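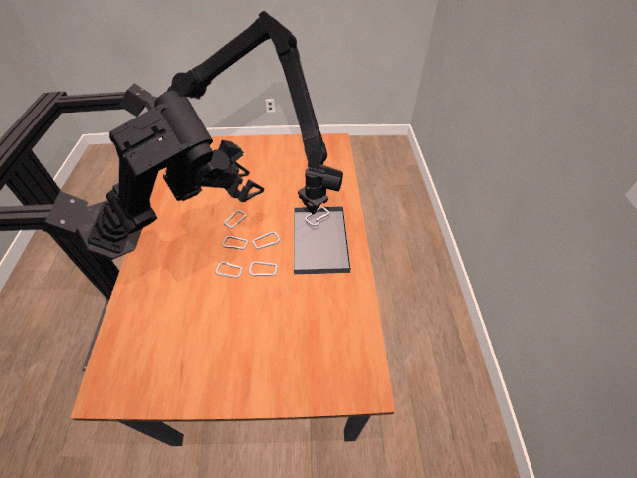 Gripper reports "closed on part" but it's letting go early – what am I missing?

Asked by flaserofan

Hi all! I've been having a ridiculous amount of fun with a two-arm cell in simulation (Flasero 8, default contact settings), and I've hit a fault that has me stumped. The task is as simple as they come: pick up rounded rectangular rings from a table and put them in a tray. One arm works, the other hovers nearby until it's needed.

It runs beautifully, and then every so often a ring leaves the fingers before the release command is sent. The log still says "part held" the whole way down, so the arm carries on to the tray and lets go of nothing. Over 1,874 cycles I had 390 of these. I only found out when I counted the tray contents at the end of a run – the controller had scored every one as a success!

Things I've tried:
Raised the grip force in small steps. Better at first, then the rings started shooting out sideways.
Slowed the descent by half. No change at all.
Swapped the ring model for the thicker one from the Watex part pack. Fewer drops, but I need the thin one.
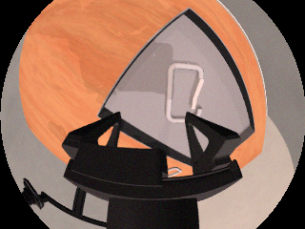
Wrist camera view, with a gray part between the fingers and the table behind it.

My fingers are the open triangular kind that taper to a narrow tip, and they came with the arm model, so I'd love to keep them. I'd also like to move this onto real hardware by March, and I really don't want an arm that believes it's holding something when it isn't. Any ideas welcome, however odd!

2 answers

Answered by Noreen Phelan, 18th August (accepted)

Great problem, and you've got two faults tangled together, so pull them apart first.

The drop itself is most likely contact area. Narrow tips on a thin ring give you very few contact points, and if the solver loses one between steps the ring pivots and goes. More force makes that worse, as you saw. Cut your physics timestep in half and turn on torsional friction for the finger pads and the ring. Check the ring's collision mesh too. If it was auto-generated as a convex hull, the hole has been filled in and your fingers are squeezing a shape you can't see on screen. I lost a whole weekend to that one!

The false "held" is the one I'd worry about more. I bet your flag is set once, when the fingers stop moving, and never looked at again. Make it a live check: finger gap within a band that matches the ring, plus force above a minimum, tested every control step. If either goes out for 6 steps in a row, stop the arm where it is and raise a fault. Don't let it finish the move. On real hardware a dropped part can end up under the wrist on the next approach, and then you have a crash instead of a miss.

Also score the task from where the ring is, never from what the gripper says. A simple "is the ring inside the tray walls and at rest" test would have flagged this on your very first run. 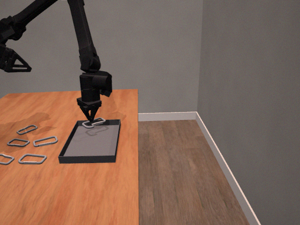
Mulligan replied: Agree with all of this, and please test the fault stop on purpose. Delete the ring in mid-air and see what the arm does. Mine stopped fine, but the second arm hadn't been told and kept going straight for it. Tie both arms to the same stop.

Answered by guest

had the same thing, just turned friction way up and it went away. try 8

Comment from flaserofan: Thanks everyone! It was the convex hull – the hole in my ring was solid as far as the solver cared. Rebuilt the mesh from four boxes and the drops are nearly gone. The live check is in as well and it has caught the few that are left, which is such a good feeling. Doing the delete test on both arms next. @guest I did try the high friction, but then the ring stuck to one finger after release and went back up with it :)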